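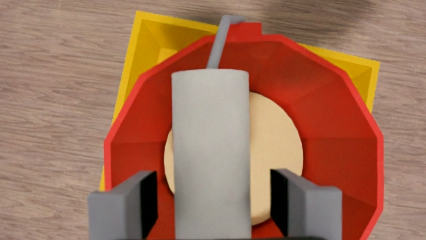
Red bowl on a yellow container, with a paint-roller shape lying across the top.

Home Groceries Bills Saving Contact

How to Do a Pantry Month (and Keep the Grocery Money)

Every July I stop doing a big weekly shop and we eat what we already have. Last time I put $100 in an envelope for the whole month, and that had to cover milk, eggs, fruit and anything else fresh for two adults. I came in $6 under, which I was ridiculously pleased with!

Step 1: Get it all out

Pick a morning when you don't need the kitchen and empty every cupboard onto the counter. The freezer too, but do that one fast. Write down what you find and how much of it. Mine runs to two pages, and one whole corner of it is red lentils (I buy them when I'm feeling virtuous).

Anything dented along the seam or bulging goes in the trash. Dry pasta a bit past its best-by date is usually fine if the packet's sealed and there are no bugs.
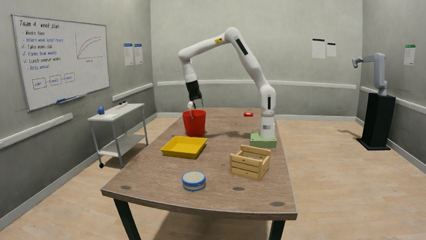
Should I count spices and condiments?
Only the ones you could build a meal around, like curry paste or a full jar of pesto. Leave the rest off the list or you'll be writing until lunch.

Step 2: Make dinners out of the list

Start with whatever is oldest and plan six dinners, then stop. I used to plan all four weeks at once and it always fell apart by the second Tuesday. With six you still have a night for leftovers.

My friend Natalina Ferraro does hers by freezer shelf, top shelf first, then down. Her soups get a little strange toward the end – I've had the one with fish sticks – but she hardly throws anything out.

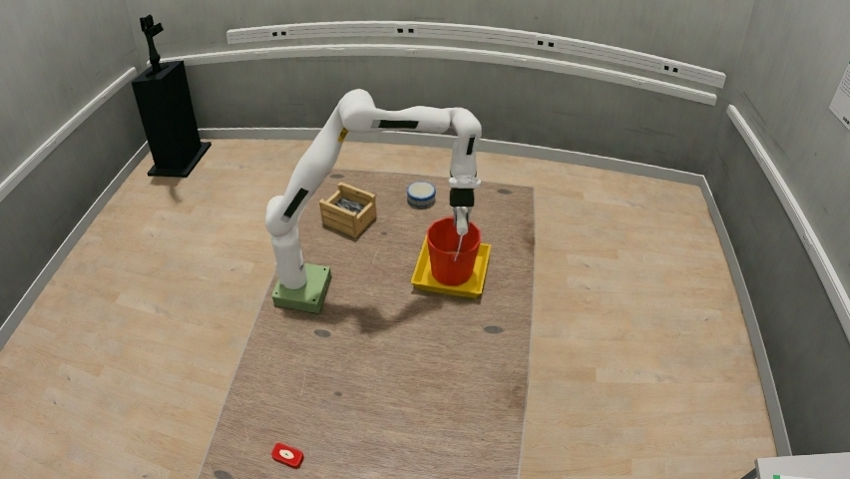 Step 3: Shop with the envelope

Take the cash and leave your card at home. Buy for the six dinners you planned, plus breakfast things. If you run short on onions, ask a neighbor before you go back to the store, where you will absolutely come home with chips.

Write the total on the front of the envelope each time. I forgot for one week and spent an evening digging through coat pockets for receipts.

Step 4: Move what you saved

Take your normal grocery spend for the month, subtract the envelope, and transfer the difference that same day. If it sits in checking, it gets spent. A few years of this and a bit of birthday money got my rainy day account to $1,000.
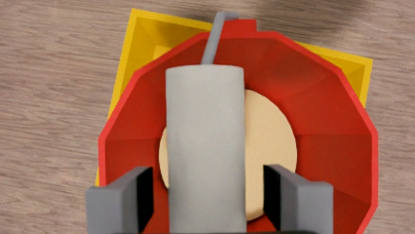

By Pierina Cattaneo, 2024-02-09

One more thing before you start: warn the people you live with. My husband found out from an empty cookie jar and it was a quiet weekend. Now we each get one treat that doesn't come out of the envelope, and his is always the good coffee.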